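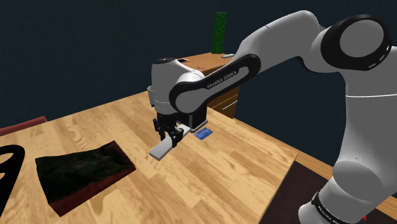 Sim, Franka over the pale block, fingers either side of it. Cloth and blue card left on the table.

September, 4:40 pm

Second round of remote-control demos in the Lernia sim. Target was 200 and the log says 241, so on paper we're ahead. I don't trust the number. Menaka Patwary went through the first batch and threw out every one where the operator stopped and hunted for the angle of the block, and that was a lot of them. Her point is that the policy will learn the hunting. My point is that if we cut all of it we only keep the easy block angles. Not settled.

Other gripes:

The Burov controller still lags on wrist rotation. You turn your hand, wait, turn it more, then overshoot. Undden say this is fixed in the new build. They said that about the last build.

Clutter is supposed to make the demos "richer". Maybe. I'd like to see one run with the cloth and card taken out before I believe it does anything besides slow the operator down.

Run 727 is marked success. I replayed it 2 times and the block leaves the fingers before the lift is done. So who or what is marking these? Looks like the Howlader script only checks block height. Need to add a hold check - and then re-mark everything, sorry Menaka.

No training tonight. Re-mark first, then look at how many are left.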